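Potcombe Fringe chat > Reviews > The Wadodberg Sisters (Zollach Theatre)

marlo_k
Posted September 19, 2025
Saw this last night. One-act, two actors, 76 minutes with no interval. The sisters are clearing out their dad's flat and find his letters. First half hour is very good. The letters get read aloud by a recorded voice, and after the third one I'd had enough. Tianyou Su's direction is tidy, but the script needed a trim. Three stars from me.

stallsleft
Disagree about the recordings. The voice is meant to wear you down the same way it wore them down. The older sister mouthing along to the last letter was the best thing I've seen at the Fringe this year.

marlo_k
I got the intention. I was still bored by it.
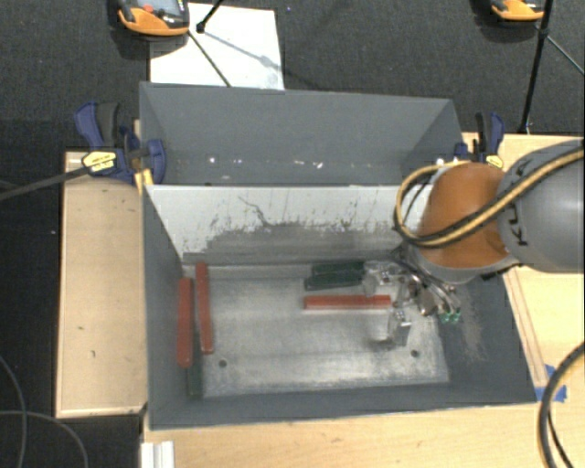

tramstop41
Is the Zollach the big room or the studio upstairs?

stallsleft
It's the studio upstairs. The main house seats 288 and they've got the Namboodiri dance double bill in there until Sunday.

gwen.b
I went to the preview back in April, when it ran closer to two hours, so they've already trimmed it. They've lost a neighbour character as well, which I think was a mistake. She got most of the laughs and now there's hardly any humour after the kettle bit.

marlo_k
Didn't know about the neighbour. That would have helped.

stallsleft
Saw that version too, and the neighbour was straight out of a sitcom. Better without her.

gwen.b
We'll have to differ on that one. Sound was muddy from the back row, by the way. Sit near the front if you want to catch the letters.

tramstop41
Thanks, booked two for Saturday, row B. Will report back.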